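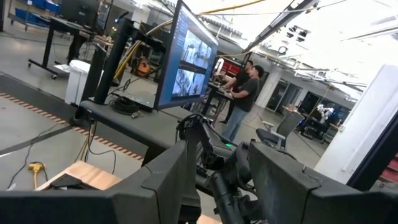
4 min read

3.2 Where things end up in a shared workroom

I went into this part of the study thinking I'd be writing about desks. Desks are what people complain about, after all, and Noreen Lenihan had warned me that I'd hear plenty about them. What I got instead was talk about floors — who walks where, what gets left there, and how a strip of tape can settle an argument that two emails couldn't.

Our second site, which I'll call Prumholm, is one big room with a concrete floor, and it's shared by people doing quite different jobs. Figure 4 shows a fair bit of it: a monitor on a tall pole by a long gray desk, a standing desk on casters with a white trash bin next to it, shelving with blue bins, and two people at a work table. I've been in tidier rooms and I've been in much worse ones.

Figure 4. Part of the workroom at Prumholm, with orange-and-black tape on the floor and loose cables nearby.

I asked everybody I interviewed the same opening question, which was simply "where does this live?" while pointing at something. (Cathal Hegarty thought this was a silly way to start an interview. He came round to it.) Bins and shelves got quick answers. The standing desk got long ones! It has wheels, so it lives wherever the last person wanted it, and Sandrine Collet told me she'd stopped thinking of it as furniture at all. She called it "the thing you go and find."

Cables were harder. Over the whole study I wrote down 86 complaints, and I'd expected noise to come out on top. It didn't. Cables on the floor won easily, and what struck me is how mild people were about it. They step over, they nudge a plug aside with one foot, they carry on. When I asked why a loose cable wasn't coiled and put away, the usual reply was that somebody might be coming back for it. Coiling up another person's cable felt rude to them, a bit like clearing a plate before they've finished eating.

Tape works differently. I coded nine separate remarks about the floor tape and every one treated it as a rule, even though only Eimear Horgan could tell me who had put it down. People set things beside it and walk around it. I did the same by my second visit, without having been asked.

I don't want to push this too far. The interviews were done in April, when the room was busy, and Saoirse Nic Aodha has pointed out to me that a quieter month might have given the cables a chance to get back on a shelf. She may well be right. In 3.3 I compare these answers with the ones from Fellel, where the benches are fixed in place and the grumbling is mostly about storage.

2 comments · 9 shares

Related
Storage and grumbling at Fellel (section 3.3)
Noreen Lenihan: Notes on the Moriarty interviews
Who moved the desk? Shared furniture at Sendgate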